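Search this site Go

I Carried 50 Dollars in Cash for a Whole Month, and I Miss It Already

I grew up with a mother who paid for everything out of envelopes. Groceries had one, gas had one, and the dentist had one that was always a little sad and thin. I swore I'd never live like that, and then in January I opened my bank app and found I'd spent $2,438 on I couldn't tell you what. Lunches? Apps? A subscription to something called Faklow, which I still can't identify!

So I called my friend Milagros Barredo. She runs a money class at the library in Stokville and has the patience of a saint (she once let me cry about a parking ticket). Her advice was simple. Leave the cards at home, take out 50 dollars every week for anything fun, and when it's gone, stay in and read a book.

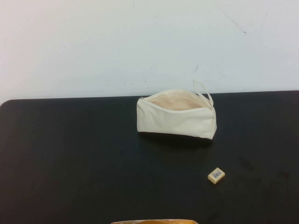
Any old zippered pouch will do for a month of cash.

Week one was awful. I blew the lot in two days, mostly at the Pakzad bakery, where the pistachio rolls cost 5 dollars each and I have no shame. By week two I'd started doing sums in line, moving my lips like a kid. And I talked to people! You have to when you're digging for change. The man at the hardware store told me all about his knee.

What surprised me was how much I'd been buying out of plain boredom. I'd be waiting on a train, phone in hand, and suddenly I owned a lamp. With cash you have to go and stand in front of the lamp, and most of the time I didn't want it enough to cross the street. 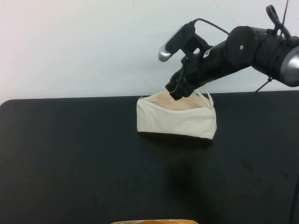
My mother thinks this is all hilarious, of course. She's 74 and still on envelopes, and she drove over from Clullach with a stack of spares for me, already labeled. I told her I'd gone with canvas instead. A bag that gapes wide open along the top like that is so much easier to get at than a licked flap, and the pale lining means I can find a dime at the bottom. She said a dime at the bottom of anything was poor planning.

I finished the month with 11 dollars left over and spent it on two pistachio rolls. My cards are back in my wallet now, and last night I bought a lamp.

Filed under: Everyday Money, First Person

Comments

Golshifteh Kiani
My grandmother kept 3000 dollars in a flour tin and we only found out when somebody made pancakes. Loved this.

rollfan
Go early, the pistachio ones are gone by 9.

Dee M.
OK but what does the lamp look like??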